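Home News Fixtures Teams Juniors Club Shop Contact

Notes from the Touchline
18 Feb 2024
By Obsa Seyoum

Well, we finally got a game on! After three postponements in a row I'd started to forget what our kit looked like, so when the referee walked the Fodness pitch yesterday morning, prodded the far goalmouth with his heel and nodded, I could have hugged him. I didn't, he's booked me before.

For those who couldn't make the trip, we drew 2-2 at Fodness, and I've changed my mind several times about whether that's a good result. On the coach home I thought it was two points dropped. By the time I'd had my tea I thought it was a point gained. This morning I'm back to dropped. They were fourth before kick-off and we were ninth, so perhaps I should stop moaning, but when you're two up with 16 minutes left you do want to see it out.

The first half was the best we've played since the autumn. We've been trying the three at the back in training (the outdoor sessions that weren't rained off, anyway) and for once it looked like everybody knew where they were meant to be. Our wing-backs got up the pitch, the midfield won its second balls and Fodness hardly had a sniff. The opener came from a corner, a proper near-post flick and a scramble and in off somebody's thigh. I'm told it's being claimed by two different players and I'm staying out of it. The second was a lovely goal, five or six passes down the left and then a low cross tapped in at the back stick. Even the home fans behind me muttered something nice about it.

Then the wind got up. Anyone who's played at Fodness will know what I mean, it comes straight down off the hill and once it's behind the home side you can't get out of your own half. Our keeper took one goal kick that went out for a corner at his own end. They pulled one back with a header, then got the equaliser from a free kick that I thought was soft and our manager thought was a good deal worse than soft. He's asked me to say he has since apologised to the fourth official, and the apology was accepted.

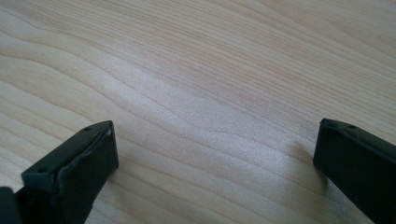
A word about the injury news while I'm here. Our captain went off just before the hour holding his hamstring and he'll have a scan this week. He reckons it's only tightness, but he said that last time and then missed five matches, so I wouldn't put him in your fantasy side. The better news is that both our long-term absentees trained on Thursday, one of them with full contact, and there's a fair chance we'll see him on the bench for the Toft game. He's been out so long that I had to introduce him to half the squad.

Speaking of Toft, that's our next one, at home, three o'clock kick-off as usual. They're bottom but please don't let that fool you into thinking it's a gimme. They've changed their manager and won two of the last three, and they've got that big centre forward on loan from Skunden who scored against us twice in pre-season. I remember the second one very well as I was running the line and my flag stayed down. It was the right decision and I've had nothing but grief for it.

We took nearly 100 supporters to Fodness, which for a club our size in the middle of winter is brilliant, and the players really did notice. The drum was a bit much for me at close quarters, but I seem to be in the minority. If you're thinking of coming on the coach for the Rotevdale match at the start of next month, please put your name down early. There are 30 seats and they went very quickly last time, and I hate having to turn people away in the car park. Names to me or behind the bar, under-12s travel free with an adult. We'll leave from the main gate at half past ten, and I do mean half past ten. Last time we were still waiting for a certain assistant coach's sausage roll at quarter to.

The reserves lost 3-1 on Wednesday night under the lights but I'd urge you not to read too much into it. They had three lads of 17 in the back four and were playing against a side full of men who've been round the block. I stayed for all of it and I thought our young left back was the best player on the pitch for long spells. He isn't the tallest, and he'll need to work on his right foot, but he reads the game so well and never looks in a panic. Don't be surprised if he's involved with the first team before Easter.

The women's side had a free weekend after going out of the cup, and used it for a friendly against Skunden which finished goalless. They're five points clear at the top with six to play. I've been told off for mentioning the word promotion so I haven't mentioned it. Their next home game is a Sunday kick-off at two and it would be great to see a decent crowd down there, especially if you've never been. It's good football and you get the pick of the parking.

Couple of bits of housekeeping. Season ticket holders, the turnstile by the clubhouse will stay shut until the new lock comes, so please use the main gate and allow yourself an extra few minutes. Quiz night is still on for the last Friday of February, teams of up to six, and there'll be a sports round this time after all the complaints about the opera one. I've also got a box of lost property in the office with gloves, a child's wellington and a very smart umbrella. If any of it is yours, come and get it before it goes to the charity shop.

And thank you to everyone who turned up with forks and buckets when we were trying to save the last home game. We didn't manage it, but the top end has drained far better since and the groundsman is almost cheerful.

See you for Toft. Wrap up warm, the forecast's saying frost in the morning and a north wind after that.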